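1 April 2020
The 168-hour week and other things I was sold

Every few years somebody rediscovers that there are 168 hours in a week and writes it down as though it were news. You subtract your sleep, you subtract your job, and what's left is supposed to make you feel either rich or guilty. I've now been through this sum with a book, an app and a paper planner, and I would like my money back for two of them.

The planner was a Gromum. It came in a cloth bag with a ribbon and a card that said my time was my own, which is a funny thing to print on something that then asks you to fill in a page before breakfast. Each day is split into half-hour boxes from 5 in the morning until late at night. There is a box for your "anchor task", a row of little circles for water, and a space at the bottom where you rate the day. I rated my first day a four. I still don't know out of what.

What bothers me about the half-hour box is that hardly anything I do takes half an hour. Ringing the dentist takes two minutes or it takes forty. Making soup takes all afternoon, but I'm only needed for bits of it. By the second week I was colouring in boxes after the fact so the page would look full, and I'd caught myself putting "tidy kitchen" down twice because it had spilled over a line.

The app was worse

Zandum is free until you want to do anything with it. You tell it your tasks and how long they'll take, and it shuffles them around your calendar. When you miss one it shuffles them again. That sounded sensible to me, so I loaded it up in February with everything I'd been putting off: the tax envelope, the back gate, the letter to my aunt, the box of photos.

It put the back gate at 9:30 at night. I moved it. It put the letter to my aunt in the same spot and moved the gate to the following morning, during work. I told it I was at work. It asked if I'd like to upgrade so it could "learn my rhythms". My rhythms are that I don't fix gates in the dark.

The gate is fixed now, by the way. I did it one lunchtime when I was cross about something else.

I mentioned all this to Thibault Boyer, who I used to share an office with and who has stuck with Zandum for two years. He says I gave up too early and that you have to be truthful with it about how long things take. Maybe so. But if I knew how long things took I wouldn't need it, and I've noticed his replies to my emails still turn up twelve days late with an apology at the top.

So does any of it work?

I went looking for proof, in an amateur way. What I found was mostly people who sell planners saying planners work, and people who run courses quoting each other. There was one number that kept turning up, a claim about how many more goals you reach if you write them down, and I followed it from page to page until it ended at a page that had been taken down. I won't repeat it here. If anyone has the original I'd like to see it.

To be fair, writing things down does help me. I forget less. I sleep better if the list is on paper and not in my head at 2 in the morning. But that's a pencil and the back of an envelope, and I don't think anyone needs a centre-spread "vision map" on top of it.

My neighbour Mireille Cordier has a system I respect, mostly because she doesn't call it one. She has a wall calendar from the hardware store. Appointments go on it. Nothing else goes on it. When I asked where she kept track of the rest she looked at me as if I'd asked where she kept her breathing.

I tried copying her for a fortnight and it half worked. I missed a library book and the recycling. On the other hand I didn't spend a single evening moving the library book from one box to another, so I'm calling it even.

What I've kept

A list, one page, crossed out and rewritten when it gets too messy to read. If something survives three rewrites I take it off, and so far nothing terrible has come of it. The box of photos went that way. I've also kept the one habit from the Gromum that I'd defend, looking at the week ahead over coffee before it starts. Five minutes. It doesn't need a ribbon.

I've dropped the rating. I've dropped the water circles (I drink when I'm thirsty, call me reckless). I've dropped the idea that an empty square is a leak that has to be plugged. With everyone stuck at home I'm seeing a fresh crop of posts about how to "own your hours", complete with colour-coded timetables for the kids, and I give most of those timetables until lunch.

There's also the question of what you're meant to do with the hours once you've found them. The book I read, which I've since passed along, was sure I'd want to learn a language. I wanted to sit on the step with the paper. There was no page for that, unless you count "rest block", and I refuse to schedule sitting down.

I'll admit I do like a grid to look at. Always have, graph paper, tiled floors, the lot. If you want one bigger than a planner page, brown kraft paper and blue painter's tape will do it, and you can peel up a line and move it when you change your mind. I'd still think twice before writing "anchor task" in any of the squares.

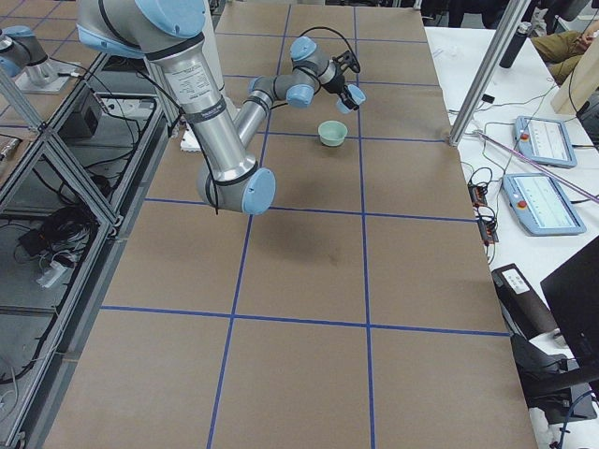
Before you write in

Yes, I've heard of the one where you throw everything into a tray and sort it on a set day. I have a tray. It's full. And if you bought a Gromum and love it, good, mine is going cheap and only the first two weeks are coloured in.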